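Open Day at the Nurkarow Workshop: Photos from the Kitchen Table Demo

We had such a lovely turnout in April, and so many people have asked for pictures that I finally sat down with a cup of tea and picked one to share.

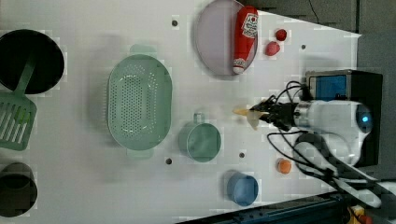 The arm with a pale yellow piece in its gripper, on a table with the plate, the ketchup and the green colander.

I should say a little about the day for anyone who couldn't make it. Nurkarow opened its doors at 10 in the morning, and by lunchtime nearly 80 visitors had come through, a good many of them with kids who went straight for the kitchen table and stayed there (I can't blame them, I did the same!). The demo is part of the Brelus project, where the team is working on getting an arm to pick up everyday kitchen things and put them where you'd like them to go. Toy food, cups, colanders, spatulas, all the stuff that ends up on a counter when somebody is cooking.

What I liked best was how relaxed it all felt. Each session ran 12 minutes, with plenty of time afterward for questions, and the folks from Tamura who came to help were very patient about explaining the same thing over and over. One little girl wanted to know if it could do the dishes next, and I think she spoke for all the parents in the room.

There was coffee and lemon cake in the hallway, and a quieter talk upstairs in the Tistent room with 27 chairs, every one of them taken, and people leaning in the doorway besides. If you missed out on the talk, the slides are at the front desk and you're welcome to a copy.

Thank you to everybody who came, and to those who stayed late to stack chairs. We hope to do it again in the fall, with a bigger room and a lot more cake.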